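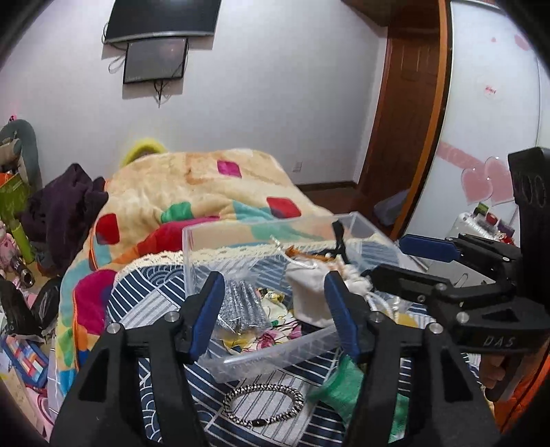

Search this site Enter keywords Go

Druvau plush blanket, patch design: review

Posted January 12, 2025

Print this page | E-mail this page

The Druvau is a heavy plush blanket sold by Latuheru through its shop in Ondatthorpe and by post. It comes in one size, for a double bed, and in two ground colours, cream and slate. We bought the cream at full price and used it on a bed in daily use through the cold part of the winter.

Fabric and weight

The pile is dense and short enough not to mat under a sleeper. It is even across the cream ground and slightly flatter over the coloured patches, where the dye seems to stiffen the fibre. You can feel the change with a fingertip but not through a sheet. The patches are mostly red and magenta, with green and teal in smaller amounts. On a made bed the pattern reads clearly. Heaped up, it breaks into separate blocks of colour, and the large magenta areas dominate.

The blanket is heavy for its thickness. Left in a pile it holds its folds and does not slump flat, so it takes up more of the mattress than a quilt would. It also tends to creep over the side of the bed overnight. The backing is smooth and slides on cotton sheets. A brushed sheet underneath cures most of this.

Warmth

Warm enough on its own in a room heated during the evening only. With a thin quilt under it, too warm for one of our two testers. Air passes through slowly, and the blanket holds heat for some time after the bed is empty.

Washing

The label allows a cool wash and a low spin. It filled our drum completely, and a smaller machine would not take it. After the first wash the lint filter needed clearing twice. After the second there was very little fluff. No colour moved into the cream, including at the red edges, where we expected it. Drying is slow: allow a full day on an airer and turn it at midday. Do not iron.

Edges and stitching

The hem is a single fold with one line of stitching. One corner had a loose thread on arrival, which we trimmed and which has not run. At this price a double row would be reasonable — the weight of the blanket pulls on the hem every time it is lifted by a corner.

Storage

Folded in four and rolled, it fits the Drultidex under-bed bag with the zip closed, though with no room for a pillow. It will not go on a normal wardrobe shelf beside other bedding. Latuheru supplies a clear carry bag, but the handle on ours parted from the seam the second time we used it.

Verdict

A warm, well-dyed blanket with a weak hem and a poor bag. The cream ground shows hair and crumbs, so buyers with pets should look at the slate. Those with a washing machine of modest size should check the drum first.

Score: 97 out of 200 for finish and packaging, well above that for warmth and colour.

Contact us | Copyright Ondatthorpe Home Reviews | Back to top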